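Call for players and helpers: table tennis at the Jollanier hall

We're looking for 20 people to join our new season of beginner table tennis, which starts in November, and we'd love it if one of them was you! You don't need to have played before. Half of last season's group hadn't held a paddle since they were kids in somebody's basement, and by spring they were arguing happily about backspin.

Sessions run for 12 weeks, one evening a week, in the upstairs room at Jollanier. Kohei Ebihara coaches the first half of the evening (serves, footwork, a lot of laughing at missed serves) and then it's open play until we have to put the tables away. Paddles and balls are there for you to use. Bring indoor shoes and a water bottle.

We also need a few helpers - people who like the game but would be glad to spend part of the evening off the table. Helpers set up nets, feed balls for the serving drills, keep the sign-in sheet and sort the balls at the end. Helpers play free.

To take part you should be:
16 or older
able to come to most of the 12 sessions
fine with playing against people better or worse than you

Left-handers are especially welcome. We have one, Wakana Miyazaki, and she beats everybody.
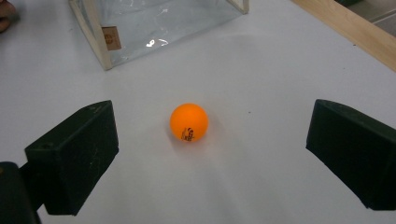 Jollanier Table Tennis Club - Beginners' Section

Orange balls are what we use for the beginner evenings, and we keep the white ones for the league group. If you're helping, please don't mix the two when you pack up. Any ball that clicks when you bounce it goes in the trash.

To sign up, leave your name and a phone number at the front desk or call extension 1275 and ask for Renji Koyama. Tell him if you want to play, help, or do both. Places go in the order people ask for them, and we'll keep a waiting list once we're full.

Posted May 31, 2018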